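Small Bedrooms Need Less Furniture and More Window

My bedroom is 8 feet by 10. For years I treated it like a storage problem. I bought a tall shelf from Ruvier, then a chest with deep drawers, then a folding desk that never got folded. Each one promised to save space. By February of last year I had to turn sideways to get into bed.

I now think most advice about small rooms is wrong, or at least starts in the wrong place. It starts with what you can fit. I would start with the window.

A window is the one thing in a small room that doesn't use any floor. It also gets blocked first. The shelf goes in front of half of it because the other walls are taken, and then the curtain stays closed on that side, and after a while the lamp is on at noon. Mine was.

I got rid of the shelf and the desk. The shelf sold in 2 days for 43 dollars. I kept the chest and moved it beside the door, where the light is poor anyway. I took down the curtains and put up a plain blind that rolls all the way to the top. The room measures exactly what it did before, and I like being in it now, even when I'm only changing the sheets.

People will say they need the storage. Some do. But a lot of what I had on that shelf was boxes from my last apartment on Zamora Street, still taped. If a box has stayed taped through a whole lease, it doesn't need a place by the window.

If I were picking a room to rent tomorrow, I would take a big window with pale rooftops outside over a second closet.

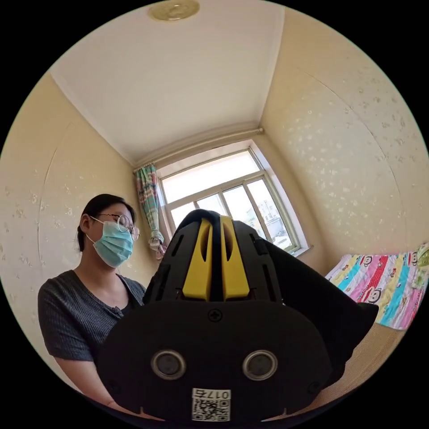

Marisol wrote in to disagree. Her window faces a parking lot light that stays on all night, and she says the tall wardrobe in front of it is the only reason she sleeps. Fair enough. I would try a heavier blind before giving up the daylight, but I don't have to sleep there.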